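Research > Technical Reports > Zoswood Bench > Section 5

5. Failure analysis: cable snag and late stops
November 12, 2024
By A. Grīnberga, Soltthorpe

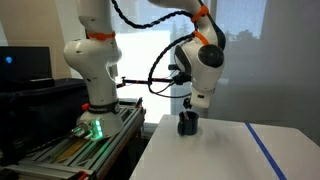 The cup task was supposed to be the easy one. We ran it first to get a baseline and move on to the drawer tasks, and it ended up eating most of the schedule. Of 1,204 attempts, 1,072 finished with no operator action. The other 132 are the subject of this section.

Figure 4. Zoswood bench, cup task. Gripper over the dark gray cup, utensil standing in the cup. Blue tape on the tabletop to the right. Braided cable passes between the two arms at the top.

5.1 What was logged

Three classes. Protective stop from the joint torque limit: 87 attempts. Gripper contact with the cup rim or handle: 27. The remaining 18 we call late stops, meaning the stop command was issued but the arm kept moving longer than the bench rule allows. No injuries, no damage to either arm. One cup was broken and replaced with the same model.

Late stops are the smallest class and the one we care about. A torque stop is annoying, you clear it and home the arm. A late stop means the number in our risk assessment was wrong.

5.2 Torque stops

At first we blamed the payload setting. Wrong. Payload was re-measured, changed in the controller, and the stops kept coming at the same rate. Next guess was the approach path, so we slowed the last part of the descent. Fewer rim contacts after that, same torque stops.

What they did have in common was wrist rotation. Nearly all came when the wrist turned past its usual range to line the fingers up with the utensil. In that pose the cable running beside the arm pulls tight and the controller reads the pull as a collision. From its point of view that's correct behavior. The planner knows nothing about the cable. It is not in the collision model and we had no good way of putting it there, a loose cable doesn't hold one shape.

Lean of the utensil matters here. The policy tries to match it, so a utensil leaning the wrong way asks for a big wrist turn. We did not control the lean in the early runs. Should have. Those logs have no lean label and we can't recover it reliably from the joint data, so no breakdown by angle is given.

5.3 Late stops

Traced to the Haltivcombe bridge process, which passes commands from the policy to the arm controller. The bridge keeps a short queue of motion targets. A software stop went into the same queue, at the back. With the queue empty you would never notice. With the queue full the arm worked through every target ahead of the stop before it halted.

All 18 happened with a full queue. Full queues happened when logging and the policy shared one machine and the disk was busy. The hardware emergency stop doesn't go through the bridge and was not affected; it was tested after each late stop and worked each time. Operators had got into the habit of using the software stop because recovery is faster, and our own instructions told them to. That instruction has been removed.

5.4 Changes made

Stop commands now bypass the queue and flush it. Bridge rejects new targets until an operator re-arms it. Wrist rotation is limited in the planner, which costs us some grasps on badly leaning utensils. Cable was re-routed with more slack near the wrist, then shortened again after the slack caught on the bench (not counted above, it happened during set up). Logging moved to a seperate machine.

5.5 Limits

One bench, one task, one cup model. The bridge fix was checked by filling the queue on purpose and sending stops, all inside the bench rule, but we have not repeated the full set of attempts with it. The torque fix is weaker. A limit on wrist rotation hides the cable problem, it dosen't model it, and a different tool or longer cable would need the limit set again. Anyone running the same bridge version should check stop handling before anything else in this report.

Contact: Zoswood Bench, Soltthorpe | © 2024 Soltthorpe | Back to top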